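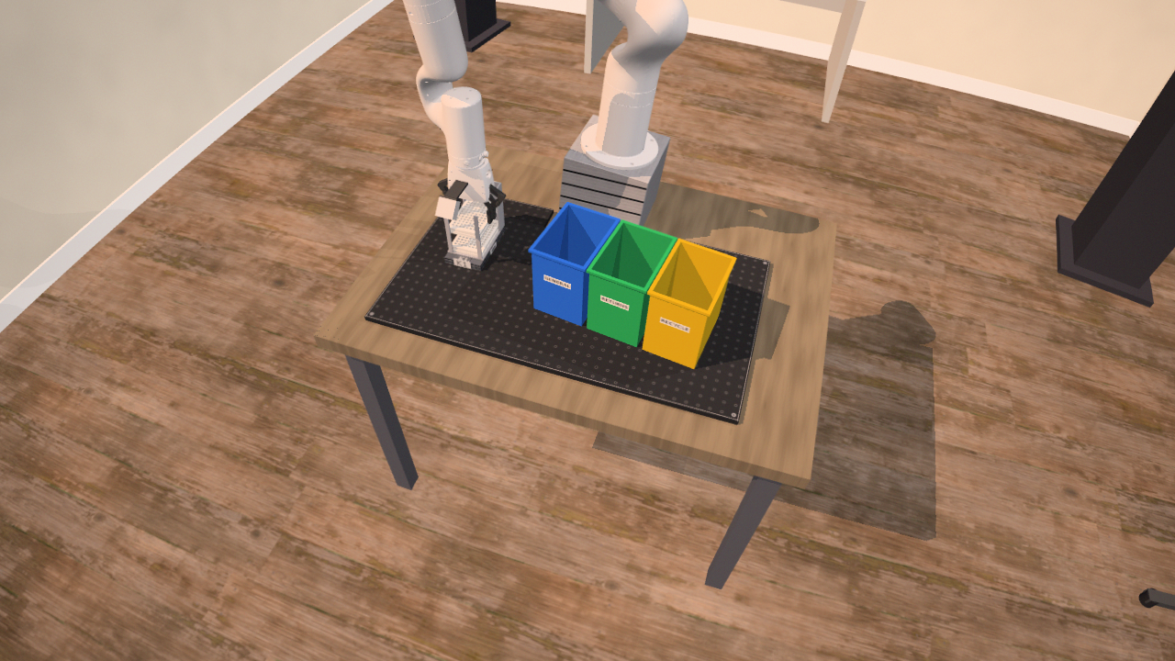

Notebook, sim cell, January

Fault: left arm stalls during the sort task, then drops out of position control. The physical cell is not affected. Everything below is from the simulated twin.

Symptom

Batch of 2,585 episodes started in the evening on the Prestik build. The run stopped itself at episode 1,847 with a contact force limit on the left wrist. Log shows the gripper closed, the commanded height still dropping, and the measured height not following. Force climbed until the limit tripped. The right arm was holding its park pose and logged nothing unusual.

First guess was a bad grasp. Replayed the episode twice from the saved seed and the stall came back both times, same step. Grasp width was normal in both replays, so I dropped that idea.

What I checked

1. Planner output. The Resska planner sends a straight descent to the place height. No jump in the joint targets, no singularity warning.

2. Plate height. The black breadboard was re-imported last week and its collision mesh is now thicker than the visual mesh. The arm can be pushing on a surface that does not show in the render. This fits the force curve.

3. Approach over the white holder on the left of the plate. Gripper fingers point down and the camera block stays on the wrist side. The cable from the holder base runs across the plate toward the blue bin and has collision turned off, so it is ruled out.

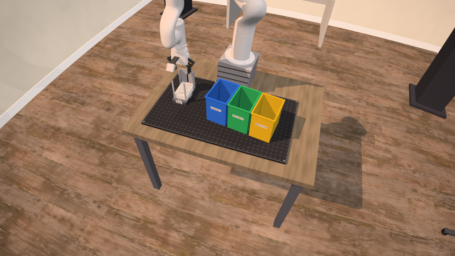
4. Bins. Blue, green and yellow are touching in the scene file. Looked for solver jitter between them and found none. Left as is.

Cause

Collision mesh on the plate. The Ekinci importer wrapped the perforated part in a convex hull and added its default margin on top. Most episodes release high enough to miss it.

Fix

Replaced the hull with a plain box at the visual height, margin zero. Reran 100 episodes from seeds near the failure, including the bad one. No force trips.

Safety note

The force limit tripped late. The Jorketti controller profile allows up to 105 N at the wrist before it stops, and the same profile is loaded on the real arms. Do not run the new place heights on hardware until that value is lowered and tested with the e-stop in hand.

Open

Restart the full batch. Check the other imported fixtures for the same margin.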